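Notebook, campground guide revision - Iltside section
April, started 7:40 a.m.

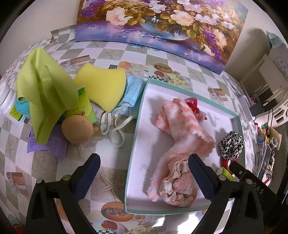 Goal for the session: finish the distance and access check for the Iltside entry and decide which campgrounds stay on the list. The old entry gives drive times with no method stated. Using the route sheet from the last revision, measured from the Iltside post office, posted speeds, no stops.

Berge
18 miles by the river road. The old entry says 15, which matches the straight route over the ridge, and that route has a low underpass with a posted clearance a tall trailer will not make. Entry should give the river road distance only. I would leave the ridge road out of the directions entirely and put one line in the notes for car campers. Sites are a mix of gravel pads and grass. The rate sheet lists electric on the gravel pads and none on the grass. Dump station is on the exit side, so anyone who wants it on arrival has to loop through.

Open item: the old entry says "open all year." The Berge rate sheet has a winter rate but also says water is shut off at the sites from first frost. Will write it as open all year, no site water in winter, and confirm by phone before it goes to layout.

Pristley
Closer on the map, slower in practice. The county road is unpaved for the last 2 miles and washboarded by the end of every season. Drive time in the old entry assumed pavement. Recalculated at a lower speed for that stretch and it comes out behind Berge. This changes the order of the listing, which goes by time and not by distance. Reordered.

Tent sites at Pristley are walk-in from a shared lot. The longest walk is 400 yards, from the site plan scale. Hand carts are mentioned on their sheet; no number given, so none in the entry.

Max rig length: sheet says 30 feet in one place and 35 in another. Used 30.

Findalora
Not a campground, but it keeps coming up in reader mail as one. It is a day-use area with a boat ramp, a picnic loop and a gate that closes at dusk. Suggest a single line under the Iltside heading: no overnight parking at Findalora. The ramp fee is separate from the parking fee and the two are paid at different boxes. Worth stating, as the old text reads like one fee covers both.

The trail from Findalora into town follows the old mill grade. Flat, crushed stone, fine for a stroller as far as the footbridge. After the footbridge the surface is dirt with roots. The old entry calls the whole thing accessible. Changed to accessible to the footbridge.

Town text
Cut the paragraph on the mill and kept the walking loop. The loop takes 90 minutes at a slow pace with the museum left out. Start point moved to the municipal lot, where the time limit is longer than on the main street. RVs do not fit in the municipal lot - the curb islands are too tight for anything longer than a van. Trailers should be left at the campground. Put that sentence ahead of the loop directions, not after.

Two restaurants in the old entry have changed hours. Dropped hours from all restaurant lines. They go stale before anything else in the section and we have no way to keep up with them between printings.

Map
The inset map still shows the ridge road in the same line weight as the river road. Asked for the ridge road to be thinned and the underpass marked. The Pristley road should be drawn as dashed past the pavement break. Scale bar is wrong on the inset. It was copied from the main map and never adjusted.

Checks left
Berge: winter status, water shutoff wording.
Pristley: rig length, 30 or 35.
Findalora: current gate sign wording, for the no overnight line.
Iltside: museum season. The brochure in the folder is two years old.

Later, 3:15 p.m.
Pristley called back. 30 feet is for the inner loop and 35 for the outer loop, so both figures on the sheet were right and the labels were missing. Entry now gives both. Berge went to voicemail, left a message. Reran the Pristley drive time with the turn at the grange hall in place of the one at the store and the listing order stays the same. Iltside text goes to layout with the Berge line flagged.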